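Our project looked at how people in Millbridge and Pillton get rid of their old clothes, and it began, as I suspect a lot of projects do, with a wardrobe that wouldn't shut. Teguh Latuheru and I wrote a short questionnaire in December and sent it round both towns, and we were delighted (and a bit overwhelmed!) to get 94 replies.

## What we asked

We kept to 12 questions, most of them about the last thing each person had thrown out, passed on or mended. Shirts came up more than anything else, usually because of a lost button or a worn collar.

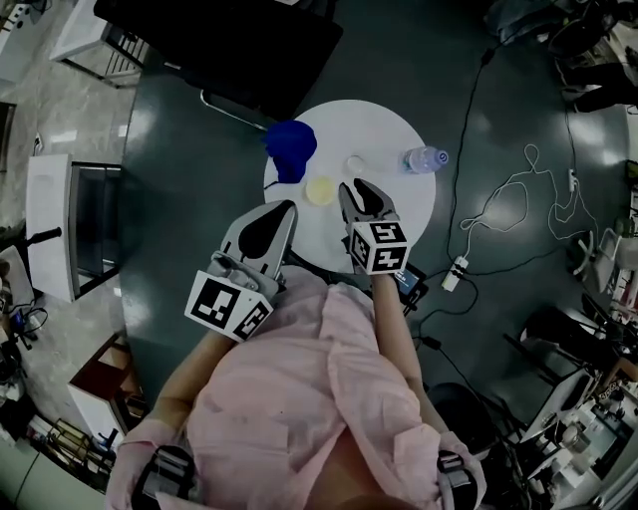 *Fig. 1. A loose pink shirt with the sleeves rolled.*

Plenty of people told us they would happily mend a shirt if they knew how, and 17 of them said a parent or grandparent used to do it for them. I loved reading those answers — one lady wrote a whole page on darning.

## What we found

Between them, our 94 households reckoned they had parted with 1,309 items over the year.
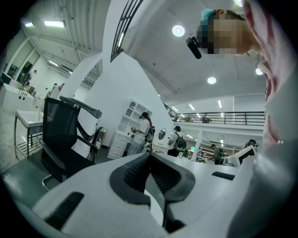
Charity shops were the favourite in Millbridge, while in Pillton people leaned more on cousins and neighbours, which Teguh puts down to the bus only running twice a day. We would have liked to ask about school uniform too, and if we did it again I'd put that question first.

Faizal Setiawan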